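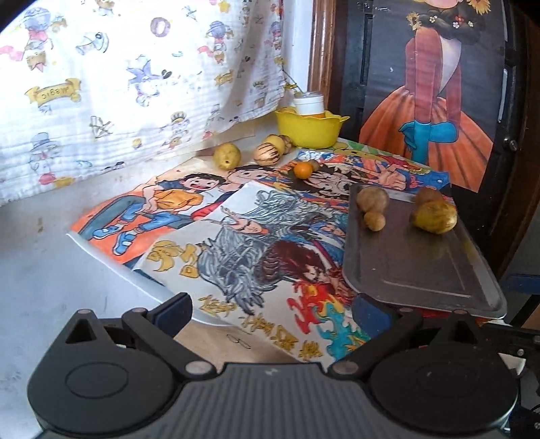 Fig. 1. The table by the door, with posters, fruit and the metal tray. Curtain at the back left.

Table Display Project — group report
Ashraf Zerouali, Azucena Hinojosa, Floor Baert
Supervisor: Willy Dewulf

1. What we set out to do

Task was to plan and lay out a small fruit display for the Tellberg open afternoon in January. One table, no budget to speak of, 30 minutes to set up. We wanted it to catch the eye from the doorway. Floor had the idea of using illustrated posters flat on the table instead of a cloth, fruit on top. Everyone agreed, mostly because there was no time to argue.

2. Materials

Posters and printed sheets (Azucena's collection, she wants them back)
Fruit, including oranges
Metal tray
Table, pale top, already in the room

The curtain was there already. Thin white one with a cartoon print, "Magic" on a yellow banner and balloon-like characters in purple and pink. We thought about taking it down, then decided it went with the posters quite well. Also the big dark poster on the door stayed up. Ashraf thinks it is too gloomy next to fruit. Not resolved.

3. Method

Planned 3 layouts on paper first. Layout A — all fruit on the tray, posters round it. Layout B — fruit straight on the posters, tray to one side. Layout C was a sort of pyramid and we dropped it at once, oranges roll.

Each layout got 10 minutes. Then one of us stood in the doorway and said what they saw first. Shafiq Amarasinghe from the other group did this as well so we had someone who hadnt been staring at it all day.

Rules we gave ourselves:
no fruit on top of a face
keep the same colours apart if possible
nothing close to the table edge

The first rule was broken a lot.

4. What we found

Layout A looked tidy but dull. Metal tray pulls everything to the middle and the drawings turn into background. Shafiq said "school canteen".

Layout B better. Orange and yellow both stand out well against the artwork, specially over the cream parts and the silver-blue sheet. Where a sheet is already red the orange gets a bit lost. Moving one piece of fruit changes more than you would expect — we spent far too long on this. 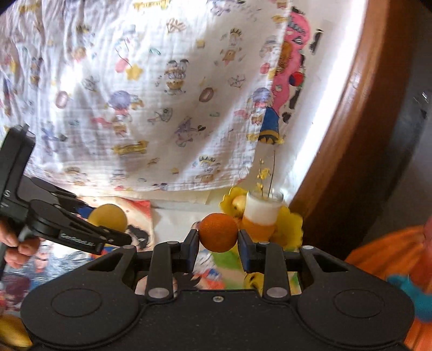 Fig. 2. Orange held over the cartoon sheets, yellow fruit to the left.

Sheets slid when fruit was put down in a hurry. Tape would fix it but Azucena said no tape.

5. Problems

Ran over time. Layout B was redone 2 times and the notes from the first go are on a piece of paper that Floor may or may not still have. Doorway test was only four people so not much of a test. We also never agreed what "catches the eye" means, should of written that down at the start.

6. If we did it again

Fewer posters. Pick the sheets by colour before bringing them in. Put the tray away completely or use it for one kind of fruit only. Ask Willy earlier about the door poster.

Sketches of A and B are in the folder, C is not worth keeping.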